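Robot Learning in Practice
Handout for Unit 14: The Arm That Thought It Was the Other Arm
Mareike Strobel
Revised July 23, 2020

Before you read: you need Unit 9 (coordinate frames) and the first half of Unit 11 (learning from demonstration). If you skipped Unit 9 because it looked like bookkeeping, you are the intended audience for this one.

1. What happened

The Tanis cell at Malter is a pair of arms on a bench, facing a flat padded surface, with a fence around it and a person on a stool outside the fence. In June it was supposed to fold T-shirts. It had been folding T-shirts, after a fashion, for weeks. Then a new policy was loaded, trained on a larger set of demonstrations, and everybody agreed that more data would help.

On the first trial with the new policy, both arms came down to the shirt and took hold of it, which got a small cheer. The left arm then reached for the right sleeve. The right arm, equally confident, reached for the left sleeve. They met in the middle at the wrists. The force limit tripped, the arms froze, and the shirt hung between them like washing.

Bence Vörös, on the stool, reset the cell and ran it again. This is what people do. The second trial was fine. So was the third. The fourth ended with the wrists together again, and this time a finger mount cracked and a piece of it left the bench. It stayed inside the fence. Bence pressed the emergency stop, wrote "arms crossed, again" in the log, and went to get coffee, and I consider all of these to have been correct decisions.

Injuries: none. Damage: one finger mount, one shirt.

2. What people thought had happened

In the order in which they were proposed:

The shirt was wrong. (It was the same shirt.)
The lighting was wrong. Somebody had opened a blind.
The calibration between the two arms had drifted.
The network was too small.
The network was too large.
The last person to touch the cell had done something to it.

Calibration was a decent guess and it was checked properly. The two arms agreed with each other to within a millimeter. A day went into this. The network theories took three days more, as network theories will, and produced a new policy that crossed its arms slightly faster.

Notice that every theory on the list concerns the robot or the model. The demonstrations were not on the list at all. They had been collected and paid for, and were therefore good.

3. What had happened

There were 595 demonstrations in the new set. In 40 of them, the left and right streams were swapped.

The demonstrations were recorded by people using a pair of hand-held grippers, one in each hand. Each gripper writes its own stream: video, position, finger opening. Elumance, the logging program used here, pairs the two streams by time and gives one of them the name "left" and the other the name "right." It does this at the start of a session, from the order in which the grippers connect. The instruction sheet said to switch the left one on first.

You can probably finish this section yourself. In one session the grippers were switched off partway through for a battery change, and were switched back on right first. Elumance saw two grippers, which was the number it wanted, and said "Ready" in green.

From then on, every recording was complete, smooth and well timed. Both hands did sensible things. They were simply each other. No automatic check failed, as the checks looked for dropped frames, jumps in position and fingers that opened wider than fingers can. A mirror image of a good demonstration has none of those.

4. Why it only failed sometimes

Students always ask this, and it's the best question in the unit.

Forty out of 595 is under seven percent. You might expect the policy to ignore a minority like that, or to be slightly worse everywhere. What it learned was that in a certain kind of situation there are two reasonable things to do. The swapped session happened to contain a lot of shirts lying crumpled with a sleeve tucked under. Very few of the other sessions did. So for a neatly spread shirt, the policy had hundreds of correct examples and behaved well. For a crumpled one with a hidden sleeve, most of what it knew was backward.

Bence was tossing the shirt onto the bench between trials. How it landed decided which robot we got.

Work through the following before class. Suppose the 40 swapped recordings had been spread evenly over all shirt positions. Would the fault have been easier or harder to find? Would it have been more or less dangerous? These two questions do not have to have the same answer.

5. The recording side

Most of you will at some point be on this end of things, with a gripper in each hand and a garment in front of you, and you'll discover that your own hands are less tidy than you believed. People cross over. People let one hand idle while the other does the work. People lift a shoulder seam with whichever hand is nearer. All of that is legitimate demonstration, and it's the reason you can't catch a swap by assuming the left gripper is always on the left side of the cloth.

A recording session in a bedroom, views from the hand-held grippers: 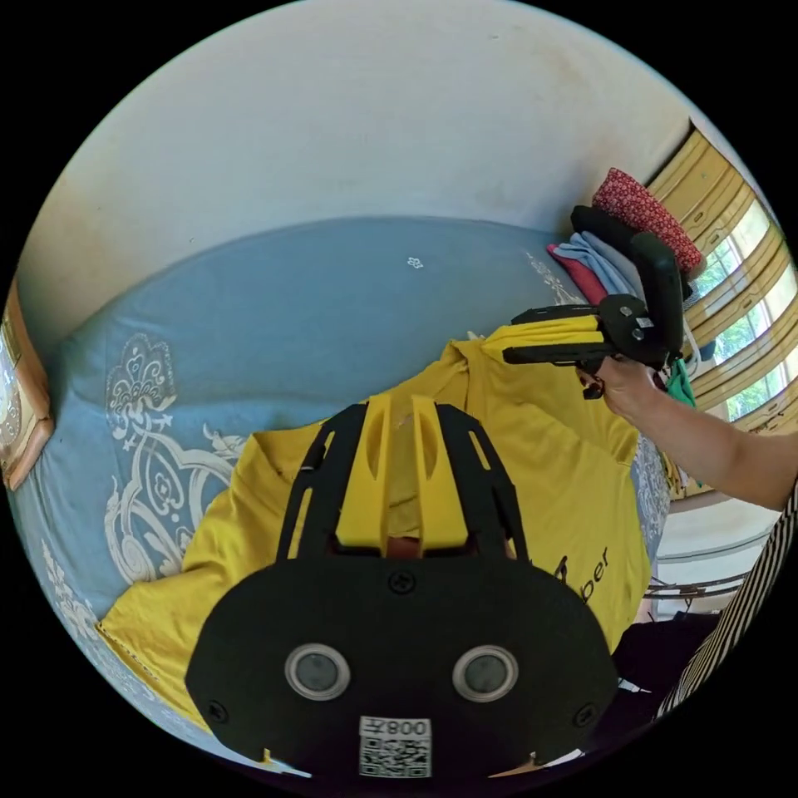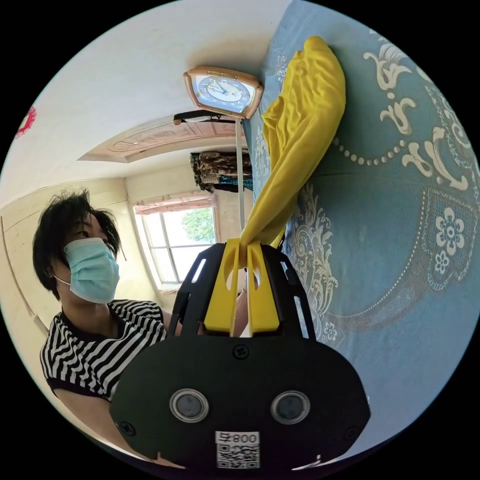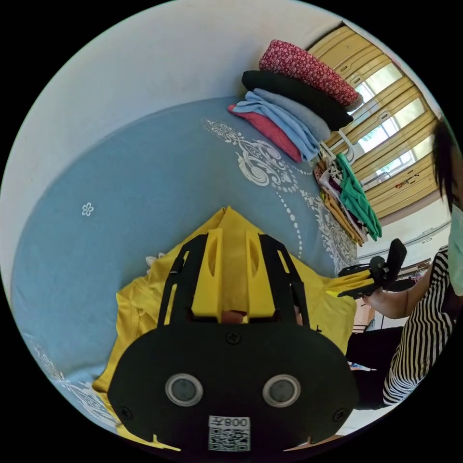
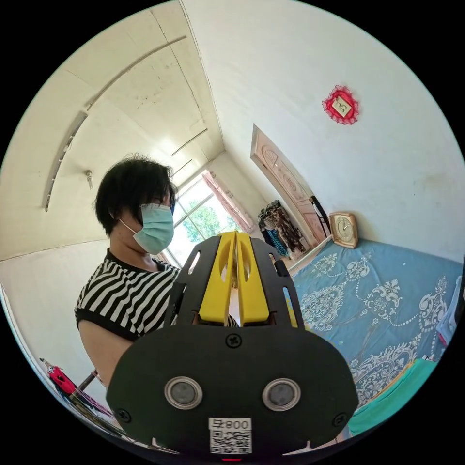 The check we use now is dull. At the start of every session, and again after any power-off, the person recording holds both grippers out in front, closes the left one 3 times, then the right one 3 times. The sequence is stored with the session. A short script reads it back and refuses the session if the closings arrive in the wrong order. It took an afternoon to write, most of it spent arguing about what the error message should say. (It says "Other left.")

A second check compares the starting positions of the two streams with the direction the person is facing. It catches less than you'd hope. Some people begin a session with their hands crossed, for reasons they can't explain when asked.

Elumance can also be told to pair by serial number and ignore the connection order. This setting existed the whole time. It's on the second page of the options, under "Advanced," where settings go to be alone.

6. The safety part

It would be easy to file this under data quality and move on. Please don't. Two things on the robot side deserve attention.

First, the force limit did its job, late. It was set for a single arm pressing on a table. Two arms pushing against each other reach that limit only after the weaker part between them has had a bad time, and the weaker part was the finger mount. The cell now has a minimum distance between the wrists, enforced below the policy, in code that has never heard of T-shirts. The policy may ask for anything it likes.

Second, the log. After the first crossing the entry reads "reset, OK." After the second it reads "arms crossed, again," and that "again" is the first sign in writing that there had been an earlier one. A contact between arms is now a stop with a written entry, and the cell stays down until someone other than the operator has read it. Bence asked for this rule himself. He would also like it known that the coffee was terrible.

7. For the lab session (Saha building, ground floor)

Bring closed shoes and tie back long hair. You will be given a small set of recordings, some of them swapped. Find them without using the closing sequence, which has been removed. Write down:

what you looked at first, and why
how many recordings you opened by hand before writing any code
one recording you're unsure about, and what would settle it

Groups of two. If one of you is left-handed, say so on the sheet, as it affects the grading key.

Late sheets go in the tray outside my office, the left one as you face the door.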